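Marino Portable Staging – for hire at Olthorpe Village Hall

A proper stage, at last, and you can have it any size you like!
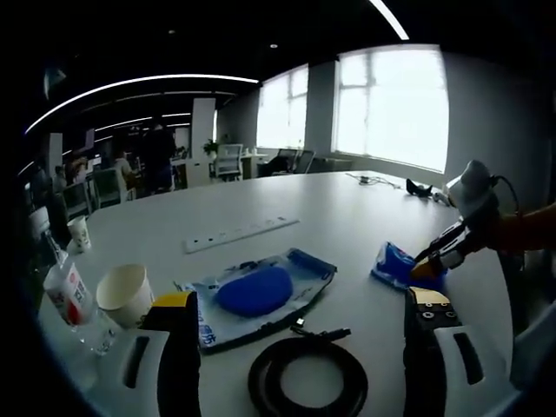

One hirer wrote to us in November that the back row could see the children's feet for the first time in the history of the nativity, and could she please book the same set again for the summer concert before anybody else got to it. She could, and she did.

We love this kit. Olthorpe has had plays, bands, prize-givings and a very well attended marrow competition for as long as the hall has stood, and for most of that time the performers stood on the same floor as the audience. If you were tall or early you saw the show. The Marino staging has changed the way the whole main hall gets used, and we're still finding new things to do with it.

What you get

The full set is 20 decks, each 2 metres long and a metre wide, with a non-slip dark grey top. You don't have to take them all. A single deck makes a good speaker's platform, four together make a lovely little square for a duo or a string quartet, and the whole lot laid out at the far end of the main hall gives you a stage that a full pantomime cast can charge about on without anyone going over the side.

Legs come in two heights. The low ones are right for talks, choirs and anything with small children. The tall ones are better for bands and drama, where people at the back are sitting down and want to see more than heads. You can mix them, so a choir can have a low front section and a higher one behind – the singers adore this, and so does whoever is trying to conduct them.

Also included in the hire:

Two sets of steps with handrails (one for each leg height)
Guard rails for the back and sides
Black skirting that fixes on with hook tape and hides the legs
Clamps to lock the decks together
A trolley for moving the decks from the store
A ramp for the low stage

The ramp deserves a special mention. It fits the low stage only, and it needs a good stretch of clear floor in front of it, so please tell us when you book and we'll help you work out the seating. It is solid underfoot and wide enough for a wheelchair.

Putting it up

Two people can build a small stage before the tea urn boils. The legs slot into the corners of each deck and lock with a quarter turn, the decks are set side by side, and the clamps go on underneath. Start at the wall and work outwards. Leave the skirting till last, when you've checked the clamps, or you'll be taking it off again.

For the full stage we'd ask you to bring four adults and allow an hour, and a bit longer the first time. The decks aren't terribly heavy but they are awkward, and they should always be carried by two people. Closed shoes, please. There's a laminated set of drawings on the trolley handle showing the layouts that work best in our hall, and the one marked C is the favourite by a mile.

If you'd like us to set it up for you, we can do that for an extra charge. It needs to be arranged when you book, as it depends on who is about.

Which room?

Main hall: any layout, either leg height.

Garden room: low legs only, and no more than six decks. The ceiling lights hang lower than you think.

Outside: sorry, no. The tops don't like rain and the lawn isn't level. We've been asked about the summer fair every year and we do understand, but the answer stays the same. The hall doors open right back, so you can put the stage just inside them and have your audience on the grass, and it looks wonderful in the early evening.

Sound and light to go with it

Most people who hire the stage want to be heard as well as seen, so we've put together a package with the Jamimen speaker set. It has two speakers on stands, a small mixing desk, two wireless microphones and one on a lead, plus a socket for your own phone or laptop. It's dead easy to use. Switch on at the wall, turn up the channel you want, and off you go. The clearest sound in the hall comes with the speakers level with the front edge of the stage and turned in slightly.

The Eser stage lights are the newest arrival and we're rather giddy about them. There are four lamps on one tall stand, they stay cool enough to have near curtains, and you can change the colour with a little remote control. Ghost stories in green light are highly recommended. Please return the remote to the hall office with the keys, as it has a habit of going home in people's pockets.

Hire charges

Up to four decks: £20 per booking
Full set of decks: £56 per booking
Jamimen speaker set: free with any stage hire
Eser lights: free with the full set, otherwise please ask

Charges are for one booking, morning until close, and are on top of the normal room rate. Groups with a regular weekly slot can use up to four decks at no charge, provided they put them away afterwards.

The staging cost us more than £2,000, every penny of it raised in the village, so please look after it. Let us know straight away if a clamp is stiff or a leg won't lock, and leave that deck to one side. We'd far sooner hear about it on the night than find it later.

Before you book

The staging stays at the hall and can't be lent to other venues. High heels are fine on the tops but drawing pins, nails and parcel tape are not. Bring your own gaffer tape if you need to mark positions, and peel it off before you go. Drum kits need a mat underneath, and there's one rolled up behind the trolley.

Please don't seat people on chairs right at the back edge unless the guard rails are on.

To add staging to a booking, tick the box on the hall booking form and tell us how many decks you'd like. If you're not sure, tell us what you're putting on and how many people will be up there, and we'll suggest a layout. You're very welcome to come and have a look at it first – ask at the hall office any morning before noon and we'll happily wheel a deck out for you to stand on.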